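Leave the Table Clear

My dining table seats six and for most of last winter it seated one, at the end nearest the stove. The rest held mail, a sewing box, a bag of returns for Nomalico and a jigsaw puzzle we had given up on. I ate with my elbow against a stack of catalogs.

In December I moved all of it out. I think more households should do the same and stop treating the largest flat surface they own as a shelf.

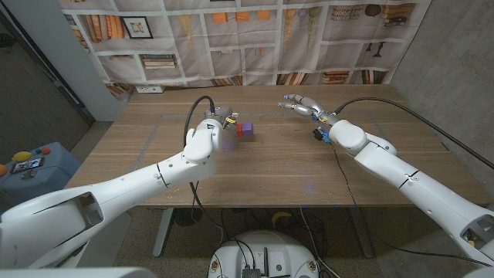

A table is for whatever you are doing now. You sit down, you take out the few things you need, and when you finish you put them back. My neighbor Kastriot Dervishi disagrees. He says a bare table looks like a furniture store, and that his kids would never touch their blocks if they had to fetch them from a closet. I have watched his kids. They fetch things from closets all day.

The better objection is space. Our apartment is 479 square feet and the mail has to go somewhere. Mine went into 2 shoeboxes on top of the refrigerator, and when they fill up I sort them, which takes me 30 minutes. I used to spend longer than that looking for a single bill.

People will pay for storage before they try this. A cabinet costs money and takes up floor, and in my experience it fills within a season. Wiping down a table costs nothing. I do it after supper, before the dishes, and I leave the chairs pushed in.

The jigsaw went to Kastriot's kids. They are doing it on the floor.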